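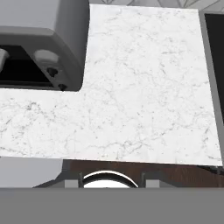

腕部相机视角,仿真厨房,起始位附近

楼主:半糖去冰的电机
各位学长学姐好,我们是学校机器人社的,九月刚开新项目,做厨房台面上的抓取放置,全部在仿真里跑。我负责腕部相机这一路,上面那张就是它看到的东西。现在卡住了:同一套策略,只喂腕部视角的时候,手臂老在台面上方来回晃,迟迟不肯往下走。加上第三视角会好一些,但是推理慢得我想砸键盘。我们攒了250条遥操作数据,想问问是数据不够,还是这个视角本身就不行?

1楼:Tukell
先别急着加数据。你这张图里大半都是大理石台面,白底灰纹,网络能抓住什么?下面还有一条灰色的夹爪本体横着挡住,有用的像素本来就少。换我就先把相机往外挪一点,或者改俯仰角,重新渲染一批看看,不用重新采。

2楼:焊锡味的夏天
不同意楼上。纹理少不等于没信息,左上角那个灰色电器、右边那块黑面板,都是很好的参照。我们去年社里做过差不多的题,腕部单路照样能跑,问题最后查出来是动作归一化写错了,夹爪那一维和位移放在一起缩放。楼主先查这个,真的,查这个!

3楼:Tukell
回2楼:你们去年物体摆的位置变过没有?固定位置当然能跑,背轨迹都行。

4楼:焊锡味的夏天
变的好吧……虽然变得不多(小声)

5楼:半糖去冰的电机(楼主)
谢谢两位!归一化我昨晚查了,夹爪是单独处理的,没问题。相机外参我今天改了一版,往外挪了一点,晃的毛病轻了,但还在。
另外补一张第三视角的,大家看看手臂姿态有没有毛病:
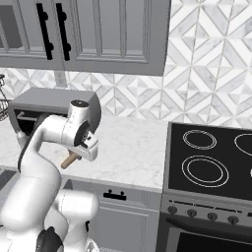
抓取姿态这块我们组吵了两个礼拜了。Salim Mutiso(我们组写控制的)坚持夹爪要尽量垂直,说这样逆解稳定,手肘不会乱翻;我觉得没必要,允许它斜一点,成功率反而高。你们看手里夹的那根浅色木柄,从指间出来是往左下斜的,手腕又正好挡着烤箱正面的右半边,这个姿态下再往烤箱那边靠,我很怕蹭到。但Salim说仿真里碰撞体是简化过的,先不用管。我俩谁也没说服谁,现在代码里有2个分支,合不起来。

6楼:冷却液
站楼主。碰撞体简化过才更要管,你不知道它往大了简化还是往小了简化。把碰撞网格显示打开,截一张对比,五分钟的事。

7楼:Tukell
姿态我倒觉得还行。木柄斜不斜看抓取点选在哪儿,跟夹爪垂不垂直是两码事,你们俩可能吵的根本不是同一个东西哈哈。建议在数据里把抓取点也记下来,按角度分桶统计成功率,哪一桶掉得厉害一目了然。

8楼:Hellström铁粉
插一句,你们遥操作是用手柄还是用主从臂?手柄采的数据停顿特别多,人在想下一步按哪个键,手臂就悬在那儿。模型学到的就是“悬着”。楼主说的不肯往下走,我第一反应就是这个。

9楼:半糖去冰的电机(楼主)
手柄……啊,等下,我去看看停顿帧占多少。

10楼:半糖去冰的电机(楼主)
看完了,脸有点疼。随便抽了23条,几乎每条下降之前都有一大段原地不动,最夸张的一条停了3秒多。我写了个脚本把速度接近零的帧删掉,正在重训。

11楼:焊锡味的夏天
别全删啊!!合爪那一下手臂也是不动的,你按速度一刀切,夹取的帧就没了。

12楼:半糖去冰的电机(楼主)
……已经在训了。停掉停掉。谢谢救命,我把夹爪开合变化前后那段保留下来再来一遍。

13楼:冷却液
顺便问下,你们是给Plernis那个校际赛准备的吗?我们学校也报了,听说今年会换厨房布局,台面和柜子颜色都随机。要是真的,你们现在只在白台面上训会很吃亏。

14楼:半糖去冰的电机(楼主)
是的是的。带队的Manuela Bassi老师也提过要做外观随机化,不过她让我们先把一个厨房跑通再说。我个人想早点加,怕后面来不及。

15楼:Tukell
听老师的吧。基线都没稳就上随机化,出了问题你连是视觉的锅还是控制的锅都分不清。

16楼:焊锡味的夏天
这个我也不同意哈哈哈,台面颜色随机又不费事,每次重置换个材质就完了,早加早踏实。

17楼:半糖去冰的电机(楼主)
你俩先吵着,我去把脚本改了。训练挂晚上,跑完把曲线贴上来。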